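## Dishwashing Water Use in Student Housing: Final Report

### 1. Background

Tisomness Hall has four shared kitchens. Residents asked the housing office whether washing by hand used more water than the dishwashers installed on two of the floors. Our group measured both methods during the fall term and finished in December.

### 2. Method

A Ralex flow meter was fitted to the supply line of each kitchen. Residents kept a written log of what they washed - plates, bowls, cups and cookware - and noted whether the tap was left running. 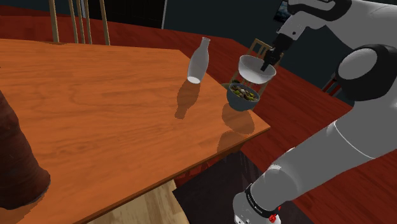 Log sheets were collected every evening at 9 p.m. and entered into a shared spreadsheet. Entries without a floor number were removed before analysis.

### 3. Results

The cleaned data set holds 3,203 logged items. Hand washing under a running tap used the most water per item. Washing in a filled basin came close to the dishwasher, but only when the basin water was not changed between loads. Nearly 2,000 items were washed by hand.
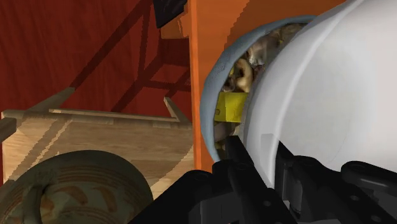
*Figure 2. Yellow block in the opening beside the grey-blue rim, with the black gripper below.*

### 4. Limitations

The meter on the Clivamwood side of the building also supplied a utility sink. Its readings are therefore too high, and we report them separately in Appendix B.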